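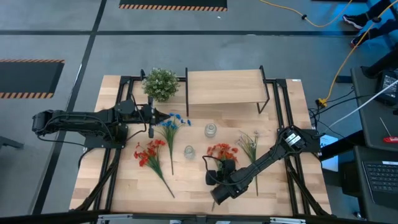

拼接木台面上油还是上漆，用了一年多的来说说

楼主 豆角炖土豆
厨房要换台面，已经定了实木拼接板，28毫米厚，Drareo家的，连裁切带运费1408元。板子下周到，素板，没做表面处理。现在卡在最后一步：上木蜡油还是上清漆。
我家做饭多，水槽就开在台面上，台下盆。灶台那一段另外用石材，木头只管水槽和备菜区。店里推荐他们配套的Nirnine硬蜡油，说薄涂两遍就行。我爸坚持要刷清漆，理由是他以前打的柜子都刷漆，到现在还好好的。
想听用过的人说，最好说清楚用了多久、多长时间补一次、水槽边现在什么样子。没用过的就先别劝我换石英石了，已经付款了。

1楼 退潮以后
用油，两年多了，榉木拼板。备菜区没什么问题，水槽边后沿那一条发黑，是水老积在龙头根部。后来我拿砂纸打掉，重新上油，颜色回来八成。现在养成习惯，洗完碗用抹布带一下。
补油我是春秋各一次，台面清空，擦干净，晚上抹，第二天早上就能放东西。

2楼 半斤榫头
做木工的，说几句。
水槽边上用油，前提是你愿意维护。油的好处是坏哪儿补哪儿，不用整面重来。漆的好处是平时省心，坏处是一旦有地方磕破，水从破口钻到漆膜下面，木头发黑你够不着，要处理就得把整面漆磨掉。厨房里磕磕碰碰免不了，所以我给客户做台面都推油。
另外楼主要注意，台下盆的开孔断面比台面本身重要得多。断面是端头木纹，吸水最厉害，到货以后先把孔边和板子两头喂饱，喂到不再往里吃为止，再做大面。背面也要涂，很多人不涂背面，结果板子两面受潮不一样，翘了怪厂家。

3楼 豆角炖土豆（楼主）
回复2楼：背面也要涂，这个店里没说。孔是工厂开好的，断面我到货看看。背面需要涂得跟正面一样吗？

4楼 半斤榫头
遍数一样就行，不用讲究打磨。

5楼 南门洗衣店
不同意2楼。我家水性聚氨酯清漆，刷得厚，孩子在上面写作业、和面、切西瓜，到现在没破。油的台面我租房时用过，酱油滴上去十分钟没擦就是一个印子，红酒更别提。每次做完饭都要巡视一遍，累。
说漆破了要整面磨，那也得先破。用砧板、锅底垫隔热垫，正常人家没那么容易磕穿。

6楼 半斤榫头
回复5楼：你那台面上有没有水槽？

7楼 南门洗衣店
没有，是岛台。

8楼 半斤榫头
那就不是一回事了。岛台刷漆我没意见。

9楼 南门洗衣店
楼主也不是整面都在水槽边上啊，备菜区占大头。而且酱油印这个事你没回答。

10楼 半斤榫头
酱油印用硬蜡油养好以后没你说的那么夸张，你租房那块多半是房东刷过一遍矿物油就没管过。矿物油不固化，和硬蜡油两码事。印子真留下了，细砂纸顺纹擦几下补点油就行。

11楼 阿婆的泡菜坛
插一句，拼接板分直拼和指接，楼主是哪种？指接板每根木条长短不一，接头多，颜色也花，上油以后深浅会拉开，有人喜欢有人受不了。我家就是指接的，浅的浅，深的深，中间还夹几条发红的。我先生看了一个星期才顺眼。建议先拿边角料试一块。

12楼 豆角炖土豆（楼主）
指接的，直拼要贵不少。店里送一小块样板，我已经试了一半，上油以后黄了一点，能接受。
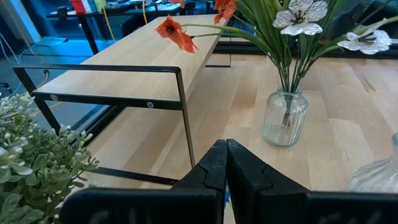 本页最后修改：12月，21:40

13楼 退潮以后
回复11楼：上油以后颜色拉开是真的，不过放一阵子又会往一块儿靠。我家窗边那一截晒得多，现在比里面深。所以刚上完油别在上面长时间摆东西不动，我电饭煲底下有个浅色的圆，到现在没消。

14楼 半开的抽屉
问个相关的：Brustier的那种带色硬蜡油有人用过吗？想把台面做成浅灰，怕磨损以后露黄。

15楼 半斤榫头
带色的在台面上不推荐，手边常摸的位置先掉色，补的时候很难接上。要浅色就用带一点白的那种，至少露出来不扎眼。做柜门可以随便用。

16楼 阿婆的泡菜坛
Brustier我用在书架上，颜色挺正，味道散得也快。台面没试过，不乱说。

17楼 豆角炖土豆（楼主）
更新一下进度。板子到了，比预想的沉，一个人搬不动，在客厅平放着。看了开孔断面，工厂有倒角，但没封，摸着毛。先用砂纸过了一遍。
还有一个问题，说明书上写安装前要在室内放几天，这几天要不要先上油？还是放完再上？

18楼 半斤榫头
拆了包装就先两面薄上一遍，别光着放，冬天开暖气尤其容易裂。底下垫木方，让下面也透气，别直接贴着地。别靠墙立着，立两天就弯给你看。

19楼 南门洗衣店
这条同意。我家当初就是靠墙立的，后来装的时候拿夹子硬压平的。

20楼 路过要伞
我来唱个反调，两种都别选，用纯桐油。便宜，老辈人船板都用它，水泡着都没事。什么硬蜡油都是卖概念。

21楼 半斤榫头
桐油能用，前提是纯的，市面上有些掺了别的东西。还有就是干得慢，冬天更慢，楼主要装修赶工等不起。干透以前味道也大。船板上的油是年年刷的。

22楼 路过要伞
年年刷也没多少钱。硬蜡油不也要半年一补吗。

23楼 退潮以后
我补的那次用量很少，一小罐现在还剩大半。桐油我给阳台的凳子刷过，手上黏了好几天，凳子也黏。可能是我刷厚了。

24楼 路过要伞
肯定是刷厚了，桐油要刷完再擦掉。

25楼 半开的抽屉
硬蜡油也要擦掉多余的吧？我上次做小桌子没擦，表面一块亮一块哑。

26楼 半斤榫头
都要擦。抹上去等一会儿，拿不掉毛的布擦到手摸不沾。擦过油的布别团成一团扔垃圾桶，会自己发热着火。摊开晾干，或者泡水里再扔。楼主务必看到这一条。

27楼 豆角炖土豆（楼主）
看到了，布已经摊在阳台上。
正反面第一遍都上完了，断面吃油确实厉害，抹上去一会儿就没了，又补了几次。我爸过来看了一眼，说颜色还行，没再提刷漆。
另外有个事请教，水槽和木头之间打什么胶？安装师傅说用普通透明的就行。

28楼 南门洗衣店
厨卫用的防霉中性胶，别用酸性的。师傅车上带的那种你先看一眼包装，我家第一次打的不到半年就黑了，铲掉重打特别费劲。

29楼 半斤榫头
补充一点，油要干透再打胶，不然粘不牢。固定台面的时候，柜体上的螺丝孔开成长条孔，给木头留出伸缩。两头跟墙之间也留缝，拿挡水条盖住。顶死了到夏天会鼓。

30楼 阿婆的泡菜坛
挡水条楼主选了什么样的？我买的Bellini的铝合金款，背面那层胶条不太服帖，转角那里自己又补了一道。

31楼 豆角炖土豆（楼主）
还没买，在看同色木条，怕又多一处积水的地方。铝的也在考虑。长条孔我跟师傅说了，他说平时都直接打，这次照我的要求来。

32楼 退潮以后
木条也行，记得底面和背面都上油。我发黑的那条就在木挡水条下面，要是重来一次我会选铝的。

33楼 豆角炖土豆（楼主）
那就铝的。第二遍油今晚上，装完再来汇报水槽边的情况。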